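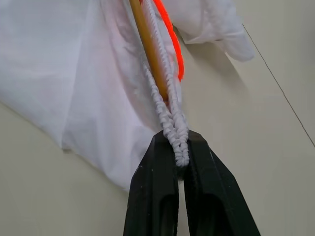

Visit Report: Robot Laundry Demonstration at the Beltel Open Day

Oct 17, 2025
Florêncio Cunha
12 shares | 3 comments

Background

My term project is on how robot arms handle soft objects, mainly clothes. In September I read several papers for the literature part, and most of them said the same thing: a robot that can pick up a box all day will have trouble with a shirt. A box keeps its shape when you grip it. Cloth folds, slides and hides its own edges. I wanted to see this in person before writing the rest of the project, so I signed up for the open day at the Beltel workshop in Studdale.

The open day had stations in several rooms. I spent most of my time at the clothes station, which was run by two engineers from the Correia group. Each session there lasted 30 minutes. I stayed for two of them and took notes in both.

Setup

The station used robot arms with black two-finger grippers. The fingers are stiff and come to blunt tips. I asked whether softer tips would be better for fabric, and one of the engineers said they had tried a rubber cover and taken it off again. It gripped well but the cloth would not let go of it.

Clothes were hung on a small wooden rack, a rod with a post, using ordinary hangers. The engineers did not use special hangers for the robot. Their reason was that a home would not have them either.

The arms were teleoperated for part of each session. A person guided them by hand controls, and the movements were recorded so that a program could learn from them later. In the rest of the session the program ran on its own. I had not understood from the web page that there would be both, and I think some other visitors missed the difference too.

What the task involves

Hanging up a piece of clothing is one job to a person, but the engineers split it into steps. The arm has to find an edge, grip it, bring it to the hanger, get the cloth over the bar and then put the hook on the rod. Any of these can go wrong without the others being affected, so they keep a separate record for each step.

Pants and shorts with elastic waistbands came up a lot in the discussion. The waistband is a good thing to aim for, as it is thicker than the rest and runs in a line. It also bunches up, and then the program can mistake a pucker for the end of the band. Hangers that hang close together are another problem. If the hooks are tangled the arm may bring two of them along, or push the whole bunch down the rod.

Thin cords were discussed as well. A cord is narrow, so the fingers have to close in the right place, and a small error that would not matter on a sleeve means the gripper closes on air. The engineers said that cords and drawstrings were where they had the most failed grips in their own records.

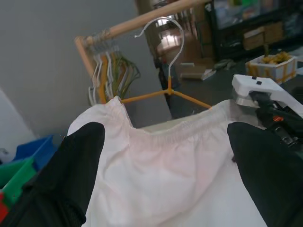
Results I recorded

I wrote down every attempt I could see clearly, counting one attempt as a try at getting a garment onto a hanger and the hanger onto the rod. Across both sessions that came to 34. In 8 of them a person had to step in, usually to free a hanger or straighten the cloth. I did not separate the teleoperated attempts from the ones where the program ran alone, which was a mistake. The numbers can't be used to compare the two.

I also did not time the attempts. Zirncombe, the lab whose papers I used in my literature part, reports time per garment, so I have nothing to set against their tables.

Discussion

The visit agreed with what I had read about cloth being hard to grip, but it changed my view of which step matters most. I had expected the first grip to be the weak point. From what I saw, more of the trouble came later, when the garment was already held and had to meet the hanger.

For the next part of the project I plan to look only at waistbands, and to write down the step at which each failure happens. The engineers gave me a copy of the sheet they use for this and I have put it in the appendix.

3 comments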